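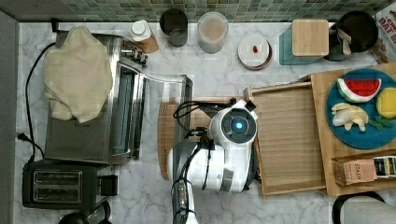
By Rebecca Costa | November 11, 2023
22 shares | 4 comments

I finished my second tube of the Ukis overnight hand mask last week, so I think I've used it long enough to write about it. I bought the first one in September when the skin around my knuckles started splitting. It happens to me every fall and I usually just put up with it.

The mask is a thick white cream in a squeeze tube. You put it on before bed and leave it. The box says cotton gloves are optional. I tried it both ways and the gloves do make a difference, but I can't sleep in them, so most nights I went without. Without gloves it takes a while to sink in and you will get some on your phone.

The smell is oat with something a little like almond. My sister says it smells like glue. It fades after a few minutes and by morning I can't smell anything.

As for results, the rough patches on my knuckles were softer after the first few nights. The splits took longer, over 23 days before the last one closed up. My cuticles look better than they have in a long time. My nails are the same as before. They still peel at the corners, and I didn't expect a hand cream to fix that.

Before this I was using the Grodadico balm in the little tin. I still like it for cuticles because it stays where you put it. On the whole hand it's too greasy, and I'd end up washing it off, so there wasn't much point. I also had a sample of the Stonutetti hand serum. It feels nice and dries fast, but it stung on the cracked spots and I gave the rest away.

Things I don't like about the Ukis: the cap. It's a flip top and the hinge on my first tube broke right away. The second one is holding up so far. The opening is also too wide, so more comes out than you need. A blob the size of a pea is enough for both hands, and I wasted a lot before I figured that out.

I don't use it during the day. It's too heavy, and I wash my hands too often for it to be worth it. For daytime I keep a cheap drugstore lotion by the sink.

I'll buy a third tube when this one runs out. If your hands are only a little dry, you probably don't need something this thick.

Next post will be the lip scrub a couple of you asked about.

Viewed 407 times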